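金迪亚(Gindia)军港开放日参观记

金迪亚军港八月开放了两天,我去的是第二天。上午九点开门,八点半时门口的队伍已经排到公交站。入场要出示证件,背包过安检机,手机可以带,但进入二号码头以后只能在黄线以内拍照。入口发一张折页地图,只有英文和阿拉伯文,洗手间的位置标错了,实际在食堂后面。

当天开放的有三处:退役巡逻艇“米克尔森”号(Mikkelsen)、潜水训练馆,还有一间由旧仓库改成的陈列室。我按这个顺序走。

“米克尔森”号停在二号码头最里面,登艇每次放四十人,我等了两轮。艇上的解说员叫瓦埃勒·阿布·扎伊德(Wael Abou Zeid),早年在这条艇上当过轮机兵,后来调去岸上管维修。他带我们从后甲板进去,先看放小艇的滑道。滑道坡度比想象中陡,他说海况不好的时候,小艇回收要靠艇长掌握时机,一次对不准就得绕一圈重来。接着下到住舱,床铺三层,最上面一层离管路很近,躺着翻身要小心。舱壁上还留着值更表,字已经褪得看不清。

机舱不让进,只能隔着舱门看。有人问这条艇有没有参加过特种部队的登船行动,阿布·扎伊德说参加过,送过几次人,别的他不讲。又有人追问是哪一年,他就请大家往前走,去看驾驶室。

驾驶室里可以坐艇长的椅子,小孩很多,我没有坐。海图桌上铺的是一张复印的港区海图,用铅笔画了进港航线,旁边注着每一段的航向,在这里多站一会儿很值得。
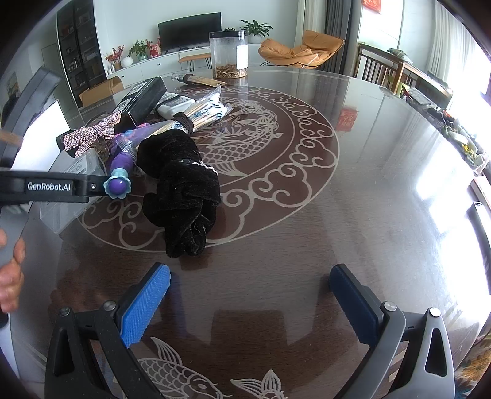
潜水训练馆在码头另一头,走过去要十分钟。水池分深浅两区,浅区供新学员做装具检查,深区做水下割缆和定向。开放日只有浅区演示,两名潜水员下水,第三个人在池边拉信号绳,拉一下是询问,拉两下是放绳,讲解得很慢,听得懂。演示之间隔得很长,我就到旁边坐着等。那张圆桌是玻璃桌面,下面衬着深褐色的木头,玻璃上有一圈白色的云纹,中间是一条鲤鱼,跟训练馆的灰墙放在一起很显眼。我把地图摊在上面重新看了一遍,才发现陈列室的入口在仓库北侧,不在地图标的南侧。

第二场演示讲的是呼吸器。馆里用的训练型号叫“帕梅克”(Pameck),闭式循环,水面上看不到气泡。教员拆开给大家看吸收剂罐,说明装填不紧会有什么后果,又让前排的人提一下整套装具的重量。我提了,单手很勉强。教员说学员第一周基本不下水,每天拆装,装错一个垫圈就从头来。

陈列室是三处里我待得最久的。主题是“多莱罗行动”(Dolero),一次夜间解救被扣商船船员的行动。展墙从接到报告开始,按钟点往后排,到天亮后商船重新起航为止。展品共有二百九十六件,大部分是通信记录、手绘船图和个人装备。手绘船图有好几个版本,后画的比先画的多出一道水密门,说明牌写明了这道门是在行动前两小时才问清楚的。

负责陈列的是努海拉·谢哈塔(Nouhaila Shehata),原来做军事档案整理。她中午在展厅里讲了半个小时。她说整理时最麻烦的是当事人的说法对不上:谁第一个进驾驶台,就有两份回忆录各执一词,一份在书店卖得很好,另一份只印了七百七十册。陈列室的做法是两段文字并排放,注明出处和出版时间,不作裁断。 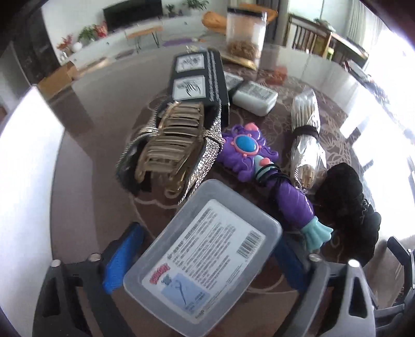

她还提到,行动报告里这一段只写了“小组进入驾驶台”,没有写人名。有位观众觉得总该有个定论,她回答说,当时走廊没有照明,从破门到控制现场时间很短,几个人的记忆有出入很正常,报告不写名字也是当年的惯例。那位观众还不太满意,散场后又去找她谈了一阵。

我比较在意的是另一面墙,讲的是商船船员。船员获救以后的情况,过去的书里很少写。墙上有大副写给船公司的信,一共四页,前三页都在交代货舱和燃油,最后一页才说自己想先回家。信的译文字号偏小,灯光又暗,看起来吃力,希望以后能改一改。

出口处有个小书摊,卖折页、明信片和陈列图录。图录编了号,我买到的是第457号,纸张不错,船图印成了可以展开的拉页,但是潜水装备那一章只有两页。书摊只收现金。

几点供后来的人参考:食堂对外供餐到下午两点,饭菜简单,有遮阳的座位;“米克尔森”号的舷梯很窄,不要穿裙子或者拖鞋;推婴儿车的可以把车存在码头值班室。潜水演示上午两场、下午一场,下午那场人最多。陈列室平时也接待参观,要提前写信预约,地址印在折页背面。我下午三点多离开,门口还有人在排队。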